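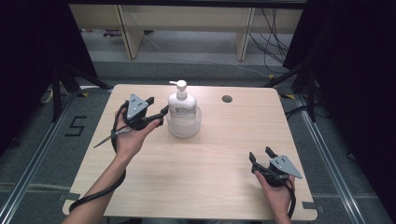

Pump bottle in its basket

Soap ring on a wood table, how do I stop it?
Our pump bottle drips and leaves a white ring. Wiping daily hasn't helped.

Mamta Singhal
Stand it in a slotted basket and rinse the basket weekly. For the old ring, use warm water and a soft cloth, then dry along the grain.
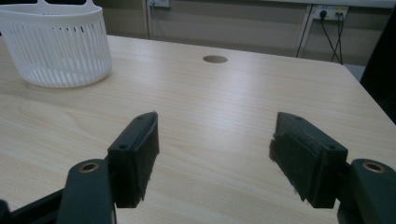
Edeltraud Stüber
Try a new pump. Mine dripped until I changed it in March.

Skastov
what she said, or use bar soap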